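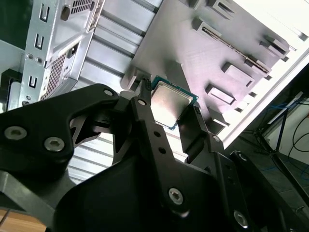
# Drodov G2 parallel-linkage gripper

The G2 is a two-finger electric gripper for light assembly and disassembly work: processors, memory modules, drive sleds, small brackets. It is sold by Brasen as a bare unit or as a kit with wrist camera and mounting plate. Lead time for either version is quoted at order.

## What to budget for

The gripper is the smaller part of the cost. Plan for these lines as well:

| Item | Bare unit | Kit |
|---|---|---|
| Gripper and fingers | included | included |
| Wrist camera and bracket | separate | included |
| Arm adapter plate | separate | included |
| Spare fingertip set | separate | separate |
| Controller license | per arm | per arm |

Cells that handle bare processors should order the spare fingertips with the first shipment. Worn tips lose parallelism before they lose grip, and a processor held by its edges will start to tilt. Inspect every 1000 cycles and replace at 3000.

## Force and travel

Maximum grip force is 40 N, adjustable in software. For processors, start at the lowest setting and raise it only if the part slips during the approach move. Do not grip on the contact side of the package.

Full stroke takes about 2 seconds at default speed. Cycle time estimates should use this value – the fast profile is not rated for electronics.

## Clearance

Computer cases are tight for any linkage gripper. The outer links swing wider than the fingertips, so check the full sweep against drive cages and side rails before fixing the approach angle. Gorkow publishes a clearance model that loads into most cell planning software. Buyers using the Paredes arm need the long adapter plate, ordered separately even with the kit.

## Quotes

Send arm model, part list and expected cycles per shift to Chelsea Bloxham at Brasen. Orders confirmed before the end of February ship at the current price list. Spare parts are not discounted with the kit.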